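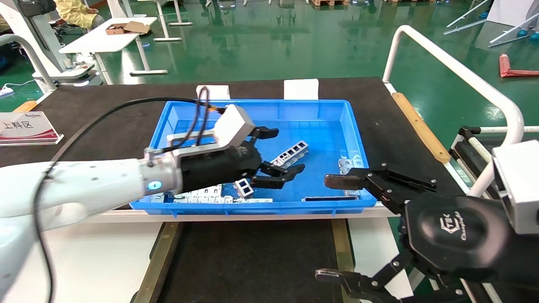
"Left one first," said Hauwa. "Then the right. Please don't let them shake hands again."

Ifeanyi had the laptop balanced on a stool and his tongue between his teeth. They'd had the bay at the Olaniyan workshop since July, two evenings a week plus whatever they could steal, and in all that time the arms had picked up exactly one bracket between them. It was on a string around Hauwa's neck. She wore it to work.

"Running," he said.

The left gripper came down over the bin, slow as a heron. Hauwa loved this bit, she really did! She loved the little hum it made when it was thinking (Ifeanyi said it wasn't thinking, it was the power supply) and she loved how the fingers opened just before they got there, like somebody reaching for a biscuit in the dark. It stopped a whisker above the parts.

It stayed stopped.

"Camera calibration," said Ifeanyi.

"You said that last time."

"It was true last time."

Gearóid Hennessy wandered over from the lathe, where he was turning legs for a cot, and leaned in with his glasses pushed up on his forehead. He was seventy-one and had never written a line of code, and he had opinions on everything in the building. "What's it after?"

"A bracket. Any bracket. We're not fussy."

"And what do you do when you can't find the right screw in the tin?"

Hauwa looked at him. "I tip the tin out."

"Before that."

"I stir it with my finger."

"Well, then," said Gearóid, and went back to his cot legs.

She could have kissed him. She did yell something, and over at the far bench Oleksandra pulled off her earmuffs and yelled back, asking if anything was on fire. No! Better! They'd been treating the bin like a photograph, something you had to solve before you were allowed to touch it, and every time one part lay over another the program had frozen up with good manners. Why shouldn't it have a rummage?

Ifeanyi was already typing. "Left stirs," he said. "Right holds the bin so it doesn't go walkabout. Then left has another look."

"How long should it stir for?"

"How long do you?"

She mimed it over the stool, eyes closed, one finger going around. He timed her on his phone and wrote down 2 seconds, and that went into the program as the value of hauwa_finger, where it would stay long after either of them remembered to give it a proper name.

The first go flicked a clip clean over the side and under the drill press. The second was so gentle that it only patted things. By then Oleksandra had come across with her tea, and Babatunde, who was meant to be locking up, had put the keys down on a bench and was offering advice about wrists. Attempt 15 was the one. The right gripper closed on the rim and held. The left dipped, went around once with the most awful scraping noise, lifted, waited, hummed.

"It's thinking," Hauwa whispered.

"Power supply," said Ifeanyi, but he was whispering too.

Down went the fingers. Up they came, with a small silver bracket pinched between the tips, a bit crooked, and the arm swung it across and let it drop into an ice cream tub with a clink.

The noise they made! Gearóid turned the lathe off to find out what had happened and then joined in anyway. Babatunde wanted to see it again right away, and so did everyone, and Ifeanyi held up both hands and said he hadn't saved the file, nobody breathe, nobody bump the stool.

He saved the file.

"Again," said Hauwa, and tipped the bracket back in.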